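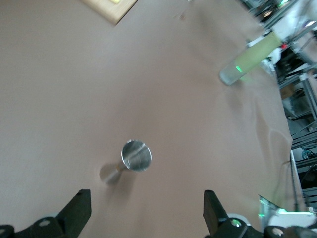
**April 2, 2021**

ok. tablespoons. been meaning to do this thread since November and I've got a tray of buns proving so you get it now, in bits

---

Australian tablespoon is 20 ml. American one is 15, near enough. UK 15. NZ 15. Canada 15. It's us. We're the odd ones out, four teaspoons to the tablespoon, everybody else three

---

Grew up not knowing this. Did home ec in Filldale, wrote "1 tbsp = 4 tsp" on the inside cover of my book, underlined it, thought it was physics

---

So most of the time doesn't matter. Tablespoon of soy sauce in a stir fry, who cares. Tablespoon of oil, whatever. You're fine

---

Where it bites: baking powder, gelatine, yeast, salt. Anything where the recipe says 2 or 3 tbsp and it's doing a job. Three of ours is four of theirs. That's a whole extra spoon of bicarb-y horror in your scones

---

Ask me how I know. Work morning tea, American biscuit recipe (their biscuits, not bikkies), tasted like licking a battery. Mansa Dramani ate two out of loyalty and has brought it up every week since

---

And then you go buy a set of spoons at the shops here and half of them are imported and the big one is 15. Sold in Australia! Next to the Australian cookbooks! Check the handle. If there's no number on the handle, fill it with teaspoons of water over the sink and see if the fourth one goes over

---

Teaspoon is 5 ml everywhere I've looked, bless it. Do everything in teaspoons if you're worried. Tedious but safe

---

Cups. right

---

Ours is 250 ml. US is 237 or 240 depending who's asking. Old British recipes that say cup could mean a breakfast cup, a teacup, or the cup that woman had. Japanese cup is 200, and the one that comes with the rice cooker is 180, which is a different thing again and not to be lost because you will never guess it right

---

Flour by the cup is where I get cross tho. Scoop it out of the bag and you get one amount, spoon it in and level it you get another. Same cup! Same flour! I did it three times at the bench last winter and got three answers and went to bed

---

My scales are a Tiltex, flat thing, chews through button batteries, had it forever. No complaints except it turns itself off while you're looking for the sugar. Then you've lost the tare and have to do it by faith

---

Buns today are 400 g flour. Not "3 and a bit cups". 400. Put bowl on, zero it, pour till it says 400, zero, next thing. Less washing up as well, no cups at all, this is my main argument and I don't know why people don't lead with it

---

sorry back, had to move the tray, cat

---

Someone's asked for the recipe already so, quick:

- 400 g bread flour
- 8 g dry yeast
- 8 g salt
- 84 g brown sugar
- 100 g sultanas
- warm milk till it looks right
- butter, spice, an egg

yes I know "till it looks right" is undermining me

---

The 84 is because I converted it from Akosua Agyeman's mum's version which was in spoons, and I weighed the spoons one by one and that's what it came to. Could be 80. Could be 90. I have never dared change it

---

Which is the bit I really wanted to get to. Akosua's mum's recipes. Whole exercise book of them, and the measures are all things in her kitchen. "The blue mug." "Small tin." "Milo lid." Beautiful handwriting, zero units

---

Blue mug broke in a house move years ago. Nobody had measured it. So there's a groundnut soup in that book that Akosua makes by memory and nobody else in the family can, her brother's had a go, it was ok, it wasn't it

---

We spent an arvo trying to work the mug out backwards. She'd pour stock into a jug until it "felt like" the mug, I'd read the side, tip it out, go again. First go and last go were a long way apart. Split the difference, wrote it in pencil

---

If your mum or nan or uncle is still cooking out of a mug: go round this weekend and fill the mug with water and weigh it. 1 ml is 1 gram. Takes a minute. Write it on the page, in the actual book, not your phone

---

Do the spoon too. There's always a spoon. It's always an odd one left over from some set that doesn't exist any more

---

And the tin!! "One tin of tomatoes" has been fine for decades but tins shrink. So do chocolate blocks, so does cream cheese. A recipe from the eighties that says "a packet of" something is a history question

---

Ok ovens, since someone in the replies has raised ovens

---

Different thread really. But fan vs no fan, people take 20 degrees off, that's the usual. My Flamau lies by more than that. Bought a cheap hanging thermometer and found out the dial is decorative. Left back corner is its own climate

---

also gas mark. Gas mark 4 is 180 C. That's the only one I've ever learned and I just go up and down from there hoping

---

Pint: ours and the British one is 20 fluid ounces, US is 16. Don't get me started on ordering a pint in Adelaide, that's a separate grievance and it's 425 ml

---

Schooner same problem. Moved states for work once and spent a fortnight pointing at glasses

---

Drinks people at least decided on something. 30 ml is the standard nip here, 15 is a half. Stick to that and your cocktails come out the same on Tuesday as they did Saturday. An American ounce is 29.57, nobody can taste the difference, round it and get on

---

Where it goes wrong is bartender recipes in "parts". Which I like, parts are good, parts are honest. One part this two parts that. Then somebody writes 2 parts gin, 1 part lemon and a tablespoon of sugar syrup. A tablespoon!! Whose!!

---

Crosses on. Flour and water paste, snapped the corner off a freezer bag, they look like a child did them, same as every year

---

Things I own on this subject: one shelf of Women's Weeklys (all 20 ml tablespoons, says so in the back), a Sjöberg baking book that came out of an op shop and is entirely in decilitres

---

Decilitres are GREAT by the way. I'd never met one before. 100 ml. Small enough to be useful, you just scoop. Whole book needs one little scoop and a spoon. Swedish home bakers have it sorted and haven't been smug about it

---

Sjöberg book still does flour by volume though so I still pull out the scales. Cardamom buns on page whatever, the stained one. Two decilitres sugar, looks like too much, isn't

---

replies, doing these fast:

"just use the one set of cups for the whole recipe and ratios work out" mostly yes! until there's an egg. Eggs don't scale with your cup. Nor does a tin, or a packet of yeast

---

"my gran never measured anything and it was always perfect" Your gran made it four hundred times. You've made it once, on a Sunday, with people coming

---

"what about sticks of butter" 113 g. I've got it on a bit of masking tape inside the cupboard door along with the tablespoon thing. Whole door is tape at this point

---

"do you have a photo of the door" no and I'm not taking one, there's a list of who I owe money to on there

---

"Canadian here, we've got 250 ml cups AND 237 ml cups in the same drawer" my condolences. And your ovens in Fahrenheit and your fridges in Celsius. Genuinely don't know how you get dinner on the table

---

"heaped or level" LEVEL. always level unless it says. If it's an old handwritten one, then heaped, and round, and a bit extra for the pan

---

"isn't this all a bit much for hot cross buns" yeah probaly

---

Right they've come out. Bottom's a bit dark on the back left ones, see above re climate. Glaze is apricot jam and a splash of water in the microwave, no measurement given, none available

---

Mansa's just messaged "are these the battery ones". Blocked, reported

---

Akosua's coming by at four with the exercise book and her jug, we're having another crack at the mug. She reckons her cousin might have one from the same set, down the back of a cupboard in Filldale of all places, waiting to hear

---

will post the number if we get it. Kettle's on, going to eat one standing up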